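Teddy bear

A teddy bear is a soft toy in the form of a bear. Most are made of plush or another pile fabric, stuffed, and sewn with jointed or fixed arms and legs. The name has been in use since the early twentieth century and is now given to nearly any stuffed bear, whatever its color or size.

Construction

The outer skin is cut from flat pattern pieces, sewn together inside out, turned, and filled through a gap that is closed by hand or machine. Early bears were made of mohair and stuffed with wood wool, which gave a hard body. Polyester plush and polyester fiber took over in the second half of the century. They weigh less and can usually be washed.

Older designs have disk joints at the neck, shoulders, and hips, so the head and limbs turn separately. Many low-priced bears have no joints. Their limbs are sewn straight to the body, and the bear may be shaped to sit or to lie flat.

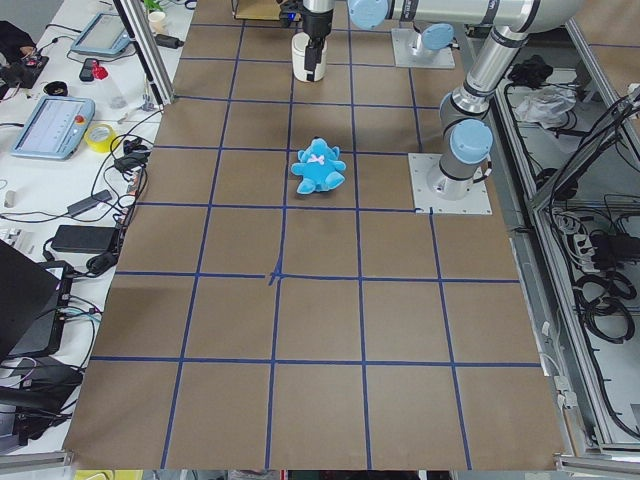
Color and trim

Brown, gold, and cream are the traditional colors. Pastel bears, mainly light blue, pink, and pale yellow, are often sold as gifts for newborns. A bow is the most common trim. It may be tied around the neck as a ribbon or stitched down at the throat or chest, and it often contrasts with the fur, as with pink on blue.

Eyes were first made from boot buttons and later from glass. Plastic safety eyes, held by a washer behind the fabric, are now usual. Bears meant for very young children often have embroidered eyes, as beads and buttons can come off and be swallowed. The nose may be stitched or molded, and the muzzle is sometimes a lighter shade than the rest of the head.

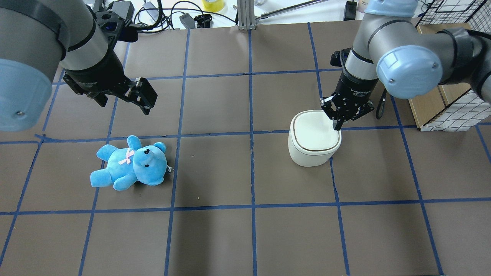 Labels are normally set into a seam. A sewn-in tag may give the fiber content, the country of manufacture, and washing directions, while a paper hang tag carries the brand or price. Collectors prefer bears with both still attached.

Care and storage

Surface dirt can be removed with a damp cloth and mild soap. Washable bears are put in a mesh bag on a cool, gentle cycle and dried in air. Mohair bears and those with wood wool filling should not be soaked.

For storage, a clean lidded container keeps out dust and moths. The bear must be fully dry first. Heavy items laid on top will flatten the pile, and direct sunlight fades pastel dyes.

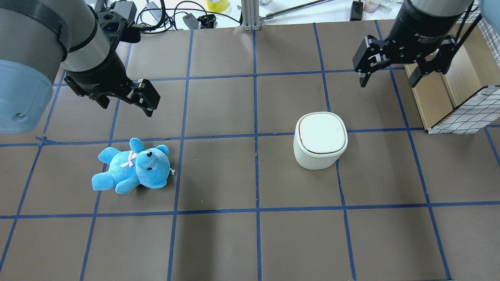 Light blue plush bear with a pink ribbon bow, lying on its side; a white lidded container is to the right.

Collections

The Drotdale Toy Collection holds 135 stuffed bears, 34 of them in pastel plush. Its cataloging guide lists jointed and unjointed bears separately.

See also

Stuffed toy
Plush
Doll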